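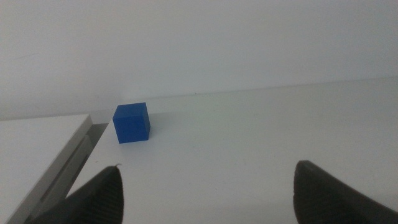

Post the hand-eye result before you touch the detector, Ishbel Morrison wrote under the first version of this, so I have added it below along with the timing numbers.

Pose error on a small cube grows toward the far side of the table

Posted by estska_user in Perception

I am picking a single blue cube off a white tabletop with a two-finger gripper and a camera at the wrist. The detector is a plain HSV threshold followed by a contour fit. The center pixel of the contour goes through the intrinsics, gets intersected with the table plane, and the result is transformed into the base frame. The planner (Kettle, default settings) takes it from there.

In the middle of the table the grasp is centered. With the cube far to the left and close to the wall, the computed position is consistently too far out, and the fingers close off-center or push the cube. The error always has the same sign. It does not look like noise.

What I have checked:

Intrinsics were redone in August. The reprojection error is well under a pixel.
Hand-eye calibration used 10 poses, all of them above the center of the table. The residual is small.
The camera publishes every 33 ms. The joint state topic runs at 500 Hz.
The transform lookup asks for the latest available transform, not the one at the image stamp.

I logged 1,474 detections while moving slowly over the left side. The spread within any one standoff is small, but the mean shifts when the standoff changes. Is this a calibration problem, or should I give up on color and train something?

Ishbel Morrison

There are 2 separate errors here, and a trained detector will fix neither of them.

First, the plane intersection. Your contour covers every visible part of the cube, so its center is the middle of a silhouette that includes the top face. You then intersect that ray with the table. The point you want is above the table, so the ray passes through it and lands farther away. At a steep viewing angle the offset is small. At a shallow angle it grows with the cotangent of the elevation angle, in the direction away from the camera. That matches your fixed sign.

Intersect with a plane at half the cube height as a first correction. The silhouette center is still not the projection of the cube center, but the remaining error is much smaller. If you want it properly, fit the top face alone. On a single-color cube the top usually differs from the sides in V even when the hue is the same, so split the mask on V, take the four corners, and run PnP with the known edge length. Check which of the two planar solutions you get. Reject the one whose normal does not point up in the base frame.

Second, the transform lookup. Asking for the latest transform pairs an old image with a new arm pose. Look it up at the image stamp, with a short timeout, and drop the frame if the lookup fails – do not fall back to the latest one. To see how much this contributes, stop the arm, wait for it to settle, and compare the stationary estimate with the moving one.

I would also redo the hand-eye set. Translation alone does not constrain it. Rotate the wrist about at least two non-parallel axes, and include poses over the area where you intend to pick. A small residual on clustered poses says little about the far left.

pnadir

had the same thing on an Elmont arm, I just put a fixed offset in y and it was fine. also try lowering the saturation threshold

Ishbel Morrison

A fixed offset holds for one standoff and one viewing angle. The log above already shows the mean moving with standoff.

isden_tools

Agree with the plane explanation. If you do not want to rewrite the detector, a cheaper route is to look twice. Use the first estimate only to move to a pregrasp pose directly over the cube, pointing straight down, then detect again and discard the first result. The height error mostly vanishes when the cube is near the optical axis. It costs one extra stop per pick. Confirm that the pregrasp is reachable near the wall before committing to it, including the wrist and the camera mount in the collision model. Kettle will not check the mount unless it is attached to the robot description.

estska_user

Changed the plane height and the stamp lookup. With the arm stationary the far-left error is now inside the gripper opening tolerance at both standoffs I tried. Moving detections still lag slightly, so I suspect the driver stamps images on arrival. Hand-eye set is next.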